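Table linen and booking changes at Votholm and Karnia

From September the Karnia dining room moves to the same booking system already used at Votholm. Tables will be held for two hours from the booked time. Bookings for larger groups still go through the office by email, and a deposit is taken when the menu is confirmed.

The two sites keep separate menus. Karnia has the smaller kitchen, with one fryer and no walk-in cold store, so dishes that need long holding times remain at Votholm only. Gift cards work at both sites. Loyalty points earned before the change stay on the old account until the guest logs in to the new system and accepts the transfer.

Napkin and tablecloth supply passes to Schouten, with deliveries on Friday mornings before opening. Used linen is to be bagged by type and left at the rear door. Stained pieces go in the same bags as the rest. Torn pieces are kept apart and entered on the return sheet, as they are charged at a different rate.

The Wostar order screens in both kitchens will be updated outside service hours. After the update, allergy notes print at the top of the ticket, above the table number. Staff who enter orders by hand should follow the same layout. The old ticket pads can be used up at the bar. 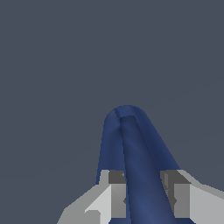 Blue cloth, folded over (computer rendering).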